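4.2 Distribution and return of the printed offers

The second part of the study dealt with paper flyers handed out by neighborhood gyms. Our earlier section looked at offers sent by phone message, where the sender can tell within minutes whether a message has been opened. Paper gives the sender no such signal. A gym that prints a flyer learns of its effect only when someone comes to the front desk and mentions it, and most desks keep no record of this. We therefore asked the participating gyms to add one line to their sign-up form, on which new members wrote how they had first heard of the current offer.

Two districts were used, Jitidholm and Fokberg. Both are mainly residential and both have a covered market near the center. They differ in how people get to work. In Jitidholm most adults walk to the train station in the morning and come back by the same streets. In Fokberg the bus stops are spread out and there is no single route that a large share of residents would take. Flyers in Jitidholm were handed out at the station steps between 5 and 7 p.m. Flyers in Fokberg were left in mailboxes, with the permission of the building managers.

The sign-up forms were collected at the end of each month and typed into a shared file by the second author. Forms with the source line left blank were kept in the file but are not part of the comparison below. Of the 493 forms received, 41 had a blank source line. A further group gave more than one source, most often a flyer and a friend. We coded these under both headings, so the totals by source are larger than the number of forms.

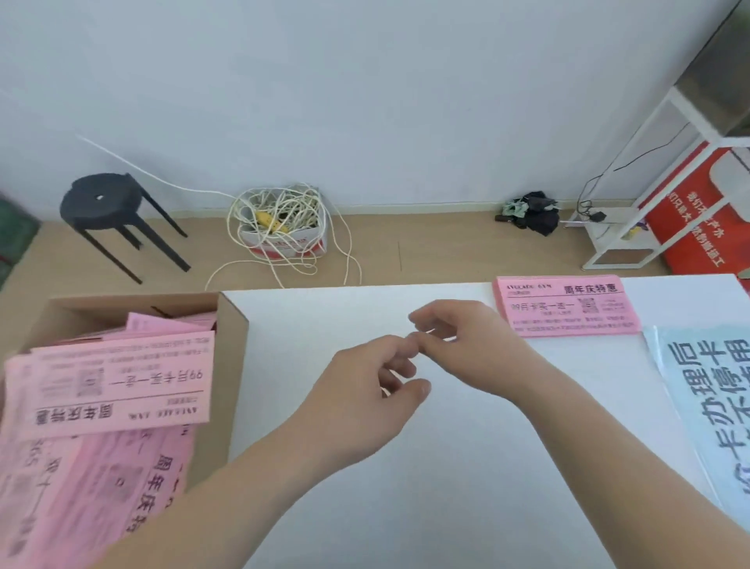
Figure 3. Pink anniversary flyers in an open cardboard box and in a stack on a table.

Wording was the hardest thing to hold constant. Each gym wrote its own text, and we did not think it right to ask owners to give up an offer that they believed in. We grouped the flyers by the kind of offer in the largest type. The most common groups were a lower monthly price, a free first visit, and a sale tied to a date in the life of the business. The flyers in Figure 3 belong to the last group: the large characters announce a special for the gym's anniversary (周年庆特惠), and the line with it offers a 99-yuan card, buy one and get one free. Flyers of this kind make two claims on the reader. The anniversary suggests that the price will not last, and the second card suggests bringing someone along. Haldane has argued in earlier work that the second claim matters more in districts where people already know their neighbors. Our forms lend some support to this, though the groups are small.

New members who named a flyer as their source were more likely to sign up together with another person when the flyer carried a two-for-one offer. In Jitidholm the pairs were mostly coworkers. In Fokberg they were mostly relatives, and in several cases a parent and an adult child. We had expected mailbox delivery to do worse than handing out flyers in person. Across the full period, 151 forms named a flyer as the only source, and the two districts were close to each other on this measure. The interviews point to a possible reason. People at the station often took a flyer to be polite and threw it away before they reached home. A flyer in the mailbox was carried upstairs with the other mail and stayed on a kitchen counter for days.

Two limits should be noted. First, the source line depends on memory, and some members signed up weeks after they had seen the offer. Fashola interviewed a small number of them again in December and found that a few now named a different source from the one on the form. Second, one gym in Fokberg, Nulero, changed its opening hours during the study, and an increase in morning sign-ups there cannot be tied to the flyers with any confidence. We have left its forms in the main file. Removing them does not change the order of the groups.

Flyers with a scannable code raise a separate question, as a visit to a sign-up page may come before the visit to the front desk. The source line does not tell these two steps apart. We return to this in Section 5, using the page records that the gyms in Jitidholm agreed to share.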